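3.2 What ends up on the floor

I went into the Kenham interviews thinking people would talk about closets. They didn't! Nearly all 17 households wanted to talk about floors, and the little stuff that lands there and stays (Nuala Lenihan, my co-interviewer, called it "drift", and I've stolen the word).
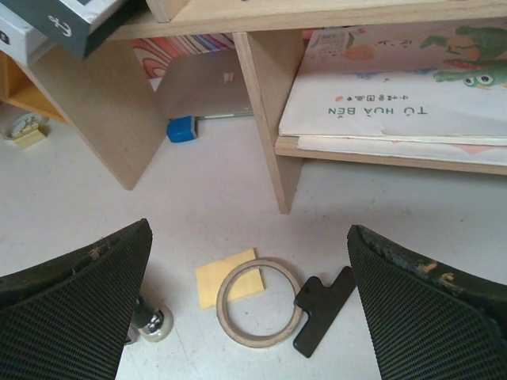
Figure 4. Small items on a pale floor, including a thin ring and a yellow square of paper.

3.3 Who picks it up

I asked everyone this one, and I got 30 pages of notes out of it. Most people named somebody else in the house.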